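Ponar Perforated Basket

Small holes all the way around, straight sides, and a shape that sits flat against a wall. The Ponar is the basket we keep going back to ourselves, and we're very happy to have it in the shop again in turquoise!

We first brought it in as a bathroom basket. Then people started writing to tell us where it had ended up: under a coat rack, in the back of a van, next to a back door where four kids come in from soccer. It's a good size for rain gear and light jackets, the sort of thing that comes off in a hurry and needs somewhere to go that isn't the floor. The holes let air get at whatever is inside, and they let grit fall out too (give it a knock outdoors every so often and you'll see what we mean).

Bendik Kvam, who does our buying, went through a pile of samples in March before settling on this one. What sold him was the rim. It's smooth along the top and rounded on the inside, so elastic cuffs, drawstrings and thin nylon slide over it without catching. I was skeptical about getting excited over a rim, and then I used one for a week and came around completely.
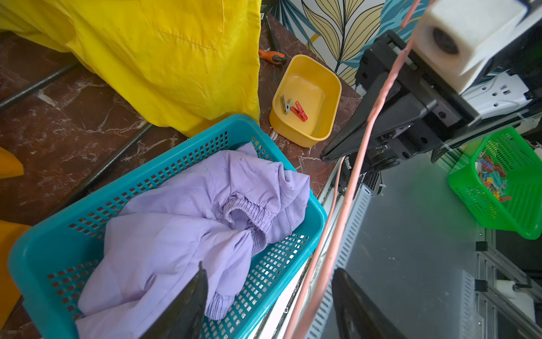
Ponar in turquoise with a lavender garment inside. Clothespins in the small yellow tray behind.

A shallow tray nearby makes a lovely partner for it, by the way. Clothespins wander, and a tray up on a ledge keeps them where your hand already is when you're emptying the basket. Our own tray is the Wirby, sold separately, and it comes in yellow and white. Metal and plastic pins both go in it, along with keys and whatever else comes out of pockets.

Details

Material: molded plastic, one piece
Shape: rectangular
Sides: square-hole grid
Color: turquoise
Capacity: 30 liters
Weight: under 2 pounds
Care: rinse with a hose or wipe with dish soap and warm water. Not for the dishwasher.

Good to know

The holes go through, so if you're putting dripping coats straight in, stand the basket on tile or stone, or slip a boot mat under it. On a wood floor I'd use the mat every time.

Socks and shirts are fine. Very small things (baby socks, loose buttons) are better in a mesh bag first.

The color holds up well in a bright room. Left out in full sun all summer it will fade a little, and ours on the back steps has gone a softer shade that I like even more than the original.

From people who have one

"Bought one for towels, went back for a second for the raincoats. The kids can carry it themselves even when it's full." Imani Zamora

"Rinses clean in a minute. Mine had garden mud in it up to the rim and you'd never know." Didier Ferrand

"Wish it came in a taller version, but I use it every day." Eduardo Godinho

We've passed that last one along to the maker, and a taller Ponar is something we'd love to carry too.

Ordering

In stock now. Orders leave our shop within 7 days, usually sooner, and the basket ships fully made with nothing to put together. Baskets nest, so two or more go out in the same box and you pay shipping once.

See also: Wirby tray, Maihi boot mat, Grunar wall hooks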